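Ranked again, and why I muted everyone

So I told myself I was taking a break from ranked. I told my sister, I told my group chat, I even moved the icon for Ellia off my desktop and into a folder called "taxes" so I wouldn't see it. That lasted until Friday. By dinner I had a queue running and a bowl of cereal in my lap, and by bedtime I had dropped two divisions and promised myself one more game (you know how that goes).

For those of you who don't play, Ellia is a five-on-five arena game. You pick a hero, you walk down a lane, you fight over a big rock in the middle of the map, and somebody you've never met tells you you're terrible. I've been playing since the old map, the one with the frozen river, and I still miss it. The new one has better lighting but I get lost in the bottom jungle every single time.

Anyway! The thing I want to talk about this week is Malik. He's the shield guy, big slow walk, huge stun, and I have 337 games on him. I know that because the client puts it on your profile in gold numbers whether you want it there or not. The last patch took a chunk out of his stun range and everybody on the forums decided he was dead. People are dramatic. He isn't dead, he just can't stand at the back and fish for stuns anymore. You have to walk up, which is scary, and you have to trust your healer, which is scarier.

My fix has been to skip the early armor completely and buy boots first. I got yelled at for this in almost every game. But with boots you can walk up, throw the stun, and walk back out before their mage has turned around, and the gold you save means your second item shows up sooner than you'd think. I went from losing my lane most of the time to losing it, oh, sometimes. I'll take sometimes.
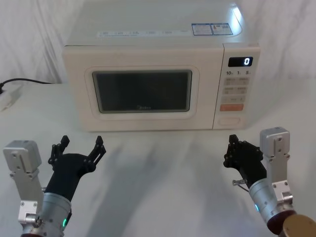
Narnaven, June

Okay, second half of this post, written from a different chair. I took the train up to Narnaven to stay with Geeta Awasthi for the weekend. Some of you will remember Geeta from the old guild days, she ran our raid nights and she was very strict about bathroom breaks. She plays Ellia now too, support mostly, and she's at least a full rank above me, so I asked her to sit behind me and tell me what I was doing wrong.

Big mistake. Huge. She had notes before the loading screen was over.

Her first one was that I don't look at the minimap. I said I did. She started tapping the desk every time something important showed up on it and I hadn't reacted, and after one game I wanted to throw the desk out the window. She was right though. I was staring at Malik the whole time like he was going to wander off without me. So now I have this thing where every time I hit a creep I glance down at the corner, and it's exhausting, but I caught two ambushes that way on Saturday that would have killed me flat.

Her second note was about chat. I'm a typer. I say "nice" and "sorry" and "where are you going" and I get into it with people who are being rude, and she said I was spending half my brain on strangers. So we muted everyone, both teams, pings only. I hated it for maybe a game and a half. Then we won three in a row and I have to admit it was lovely and quiet, just footsteps and the little bell when a tower falls.

We did play a few together after that, her on Bisa and me on Malik, and if you haven't tried that pairing, please do. Bisa drops that slow circle on the ground, and nobody can get out of it in time, so even my short little patched stun lands. We had one game where we sat in a bush next to the rock for what felt like an hour, giggling, and got all 5 of them in one go. I screamed. Her neighbor knocked on the wall.

The one we lost was to a team with Fengying Liang on it. If you're in our region you've probably run into her name on the ladder. She was playing the fox, and she had our number from the first minute. She'd show up in the lane, make us both use our escapes, leave, and come back before they were ready again. Over and over, very polite about it. I saved the replay and I've watched it twice on the train home, and I think the trick is that she counts cooldowns and I simply panic. Working on it.

Where am I now? Up 30 points from where I started the week, which won't impress anyone, but I was down a lot more than that on Friday night, so I'm calling it a comeback. The season reward I want (the blue cape, don't judge me) takes 600 event tokens and you can earn them in the casual mode too, so I may go mess around there for a while and give my blood pressure a rest.

If anybody wants to duo, I'm on most evenings after nine. I'll be on Malik, I'll be buying boots first, and you'll be muted until I know you better. Leave your tag in the comments and tell me what you play. And please, somebody who mains support, because Geeta says she needs a week off from me.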